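Mini fridge stopped cooling after moving it, fan still runs

Kashindye
Posted 05/12/2023

I have a small thermoelectric fridge on a desk. It was fine until I moved apartments. The fan spins and the light comes on, but after a full day the inside is only about 2 degrees below room temperature. The adapter reads 12 V with nothing plugged in. Is it worth opening up?

Emidov

Measure the adapter under load. A weak one can show the right voltage at rest and sag once the module draws current. If it holds, check the module next. 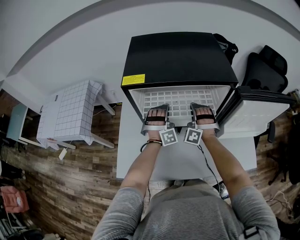 Airflow inside the cabinet comes second. Thermoelectric units have little capacity to spare, so anything that slows circulation shows up as lost cooling. On models with square vent cutouts in the interior wall, like the one with the black top and white liner, keep food clear of the grid. Leave a gap behind the cabinet too. Vacuum the rear heat sink with the plug out.

Uvby

Mine did this. Bought a new one.

Bimum

Agree with Emidov on the load test. I would also look at the thermal paste. A knock in transit can break contact between the module and the heat sink. Clean both faces, apply a thin layer and tighten the screws evenly. Mine took 2 tries.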